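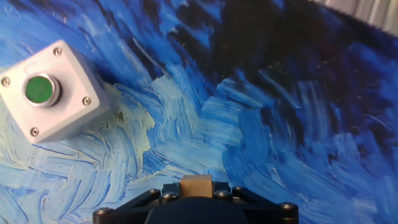 Photo: Siltdale workshop notebook, July

Table setup for the flags + button session. Writing fast, want to eat before 2.

Cloth down first. Used the big painted print, the Van Gogh type one, blue on one side and wheat field on the other. Laid it diagonal again on the ribbed metal top. Square to the table would look neater but then the good blue patch ends up too far over and you lose the reach. Leave it diagonal. Corners still want to curl, iron it next time or roll it on a tube. Folding is what ruins it.

Button box: the white one, green cap. It goes on the blue half. Tried it on the yellow half earlier and didn't like it, green cap gets lost in all the olive strokes. On blue it reads right away. Screws on the lid checked, all four, cross head. One turned maybe a quarter before it bit, so check again after a few sessions. Don't overtighten, it's plastic and we allready split one lid on the old Nouri box that way. 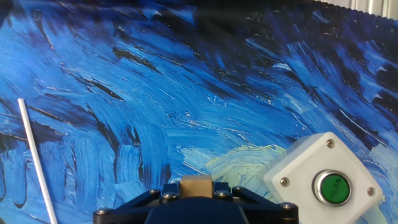

Sticks are the annoying part. They roll. On bare metal the grooves catch them, which helps or doesn't depending on which way you lay them. On the cloth they just slide wherever. Tape on the underside of the stick = visible and leaves gum, no. Tried a dab of putty, held for a bit, then picked up fluff. Current answer is to let the sticks fan out and stop fussing.

Colors in the bunch: red, green, dark navy. Navy is hard to see when it's down low behind the others, so pull it out some before starting. Keep the bunch on the yellow side, and the loose red one by itself at the front near the edge, stick pointing off toward you. That one has fold creases from the packet. Put it under the Vurik catalog overnight and it came out with the same creases, so whatever.

Order from Vastari: came in 2 packets, sticks separate, had to fit them ourselves. Glue took longer than it says on the sheet. A few heads sit crooked, good enough. If we reorder ask for the longer sticks, short ones tip.

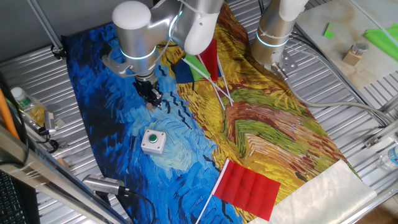 White crinkly sheet stays over the bottom right corner of the cloth for now. Not pretty. It does rustle if you brush it, and with the mic near that matters, so sleeves up when you reach past.

Mic: silver handheld, lower left, laid at the edge of the cloth with the cable going down the front. Do NOT run the cable across the blue part, tried it, snagged the button box when I pulled for slack. Coil the spare under the table. Foam cover is missing again, look in the drawer with the batteries.

Spacing notes, hand widths, not going to measure:
- button to mic, 3
- button to flag bunch, nearly 4
- loose red flag wherever it lands, just keep it off the button

Light is ok in the morning. After lunch the cloth gets a shine and the dark strokes go sort of gray. Pull the blind halfway, all the way is too dim.

To do: lint roller, new putty (the gray kind dries out), lable the flag packet so it doesnt go in the party box again.
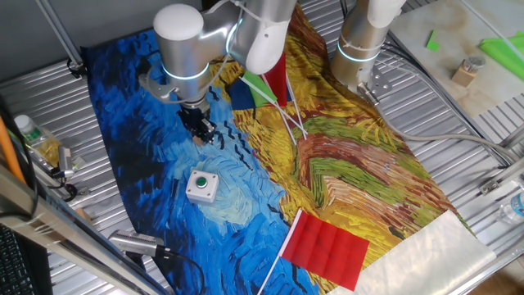 Can the cloth go in the wash?
Cold, on its own, and hang it over the rail. The dryer shrank the last one and the edge went wavy.

Back at it after food. Still need to try the button on the far side of the blue, and the spare flags need thier sticks.

Recent entries
Shelf labels, second try
Nouri box, split lid
Vurik order, what came and what didn't
Siltdale bench tops, cleaning the grooves
Putty vs tape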